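Dakcombe Harriers open a travel fund for young runners

Dakcombe, December — I've been club secretary at Dakcombe Harriers for longer than I care to work out, and I don't often get to write one of these with a grin on my face, so bear with me! From this month we have a proper travel fund for our under-17s, and the first £2000 is already in the bank.

The money comes from Grumeven, the sports shop on Station Road, who have backed our spring relays for years and wanted to do a bit more. It will go on coach seats, entry fees and the odd night in a hostel when a meeting is too far off for a dawn start. Last season we had 11 juniors qualify for the regional cross-country at Lekby and only six of them ran, mostly down to the cost of getting there. I found that hard to swallow, and so did their coaches.

Marisol Bautista, our junior coach, has been on at me about this since the summer (she'll deny it). "I've got kids who train in the rain three nights a week and then can't get a lift to the race," she told me. "Now I can just put their names down and book the coach. I'm over the moon."

Any member aged 11 to 16 can apply. There's one form, it fits on a single side of paper, and it doesn't ask what anybody's parents earn. Marisol and I will read them as they come in and try to give an answer within a fortnight. Please don't be shy about asking — we'd much sooner spend it than sit on it.

The first trip will be to the Cárdenas Cup, the indoor meeting we've been sending a team to on and off since my own daughter was hurdling. We've booked a coach and hope to fill some 60 seats, families included. Man-sik Ha, who manages the Grumeven shop, is coming along too and has promised to bring the flapjacks. He ran the 800 metres at school and says he was "very nearly quite good".

If you'd like to add to the fund, there's a tin on the clubhouse counter and another by the till at Grumeven. Forms are at the clubhouse from 6pm on training nights, or ask any coach and they'll find you one. Reporters are welcome to come and meet the juniors at training, just give me a shout first so I can get permission from the parents.

ENDS

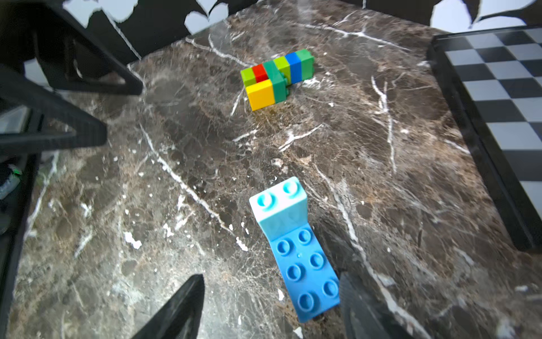

A light blue toy brick on a dark brown marble tabletop.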